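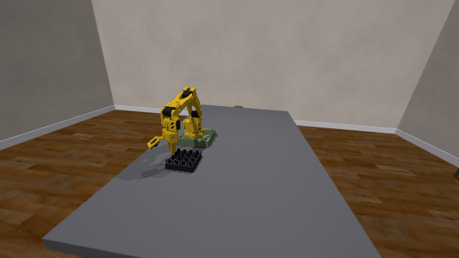 Skalside Picture Rail

Wall-mounted hanging rail for framed work, canvases and light panels. Made by Kustine for offices, clinics, schools and other buildings where the art gets moved.

Overview

Skalside is an aluminum rail that fixes to the wall just below the ceiling. Cords or rods drop from it, and the pictures hang on hooks that slide up and down the cord. Once the rail is up, you can change what is on the wall without drilling again.

We started making it because we were tired of patching plaster. Kustine began as a studio that produced commissioned prints and paintings for meeting rooms and lobbies, and most of our clients wanted to swap pieces after a while. Every swap left holes, and the holes were never in the right place for the next piece. We bought rail from other suppliers for a few years and then had our own profile drawn up. It is the same rail we put up on our own jobs.

The profile is plain. It has a flat face, a square lower edge and a slot along the underside for the cord ends. From normal viewing distance it reads as a thin line of trim. It can be painted on site with ordinary latex wall paint if you would like it to match the wall, and many people do.

What comes in the box

Rail, in 8-foot lengths
Wall clips
Screws and anchors for drywall
End caps in a matching finish
Joining pins, for running one length into the next
Printed fitting guide

Cords, rods and hooks are sold separately. It is easier to order them after you know what you are hanging, and a lot of customers already have some.

Finishes

White, satin. The white is slightly warm and sits well next to most off-white paints.
Black, matte.
Clear anodized. Bare metal color, not for painting.
Primed. For painting on site. Costs the same as white.

We can color-match for larger orders. The minimum is 200 feet of rail in a single color, and it adds time, so please ask early. Lamai Ongart handles color orders and will need either a paint reference from a major brand or a physical sample. A photo of the wall won't do.

Load

The rail is rated to carry 90 pounds per length when it is clipped into solid wood, masonry, or studs. In drywall with the anchors supplied, the limit is lower and depends on the board. The fitting guide has a table. Please read it before hanging anything with glass in it.

The cord is usually the weak point. Our clear nylon cord is for light work only: unframed canvas, foam-mounted prints, small frames with acrylic glazing. For anything heavier use the steel cord. For anything in a corridor where people will brush against it, use the rods, which don't swing.

If a piece is wide, hang it from two cords. One cord in the middle is fine on the day you put it up and crooked by the end of the week.

Cords and rods

Clear nylon cord. Nearly invisible against a light wall. Trim to length with scissors.

Steel cord. Thin braided wire with a molded end that twists into the slot. Trim with wire cutters and cover the cut end with the sleeve provided.

Square rod. Painted steel, white or black. Stiffer, easier to line up, and more visible. We use these in schools.

All three fit the same slot and can be mixed on the same rail.

Hooks

Standard hook. Slides up when you lift it and grips when you let go. Good for most frames.

Screw hook. Tightens with a thumbscrew. Slower to adjust but it stays exactly where you set it.

Security hook. Has a small gate that closes over the frame hanger and opens with a key. It will not stop someone with tools and time. It does stop people from lifting a picture off the wall to look at the back, or bumping it loose with a bag. Keys are ordered by the pair and are the same across all sites, so if you lose yours we can send another without any paperwork.

Choosing where the rail goes

Most people put it tight to the ceiling. That works if the ceiling is level. In older buildings it often isn't, and a straight rail under a sloping ceiling makes the slope look worse. Drop the rail a few inches and leave a visible band of wall above it.

Check for sprinkler heads, air vents and door closers before you mark the line. Vents matter more than people expect: a light canvas on nylon cord will tap against the wall all day if there is air blowing down behind it. Move the rail or switch to rods.

If the room has a projection screen or a wall display, stop the rail short on either side. Running it behind the screen saves nothing and gets in the way of the bracket.

In rooms with a suspended ceiling, fix to the wall and not to the ceiling grid. We get asked about this often. There is a grid clip on the market, but we don't make one and our load rating doesn't apply to it.

Fitting

One person can fit a single length. Two is better for a long run, mainly to keep the line straight while the clips go in.

Mark a level line. Fix the clips along it at the spacing shown in the guide, putting one near each end of every length. Press the top edge of the rail over the clips and push the bottom in until it snaps. Join the next length with a pin, close up the gap, and carry on. Caps go on last.

The rail cuts with a hacksaw or a miter saw with a blade suited to aluminum. Deburr the slot after cutting or the cord ends will catch. For inside corners, butt two square cuts together. Outside corners look better mitered.

To take the rail down, pull the bottom edge toward you at one end with a flat bar and work along. The clips can be reused if they haven't been painted over.

Fitting service

We fit rail ourselves on commissioned projects and can quote for it separately. Ingrid Gallagher schedules the crew. She will ask for a floor plan with the walls marked, the wall type if you know it, and whether the work has to be done outside office hours. Evening and weekend work costs more.

For commissions that include both the art and the rail, talk to Róisín Scanlon first – the pieces are often sized to suit the wall, and it helps to settle the rail height before anything is printed or stretched.

A recent job

The Plorley building is a shared workspace with meeting rooms off a central corridor. The tenants wanted a set of prints and paintings about the history of the neighborhood, with the option of rotating them between rooms. We fitted white rail in the meeting rooms and black in the corridor, where the walls are dark green. Steel cord throughout, except by the kitchen, where we used rods because of the foot traffic. The paintings are by Austra Navickas. The first rotation was done in May by the building's own staff using a stepladder and the fitting guide.

One thing we would do differently there: the corridor rail stops at the fire door, and the client later wanted to carry on past it. Allow for that if your plans may grow.

Lead time and delivery

White, black and primed rail is kept in stock. Clear anodized is made in batches and can take about 30 days if we have run out. Rail ships in a rigid tube and needs someone to sign for it. Check the tube for bends before signing. If it is damaged, note it on the slip and send us a picture the same day.

Uncut lengths can be returned in their tube. Cut rail, color-matched rail and trimmed cord can't.

Change to the end caps

Orders sent out since June 7, 2018 have the newer end cap, which pushes in and needs no glue. It fits older rail as well. If you have the older cap and it has come loose, write to us and we will send replacements at no charge.

Care

Wipe with a damp cloth. Avoid solvent cleaners on the painted finishes. If you repaint the wall, mask the slot – paint inside it will jam the cord ends, and it is slow work to scrape out.

Related products

Su label holder. A small clip-on holder for title cards that hangs from the same cord, just under the frame. Clear or black.

Skalside short rail. The same profile, cut to your size for alcoves and single pieces.

Samples and orders

A sample piece of rail with one cord and one hook is available in any stock finish. The cost of the sample is taken off your first order. For trade accounts and quantities, contact Mirsad Todorova in the sales office. Please include the total length of wall, the finish, and the weight of the heaviest piece you plan to hang.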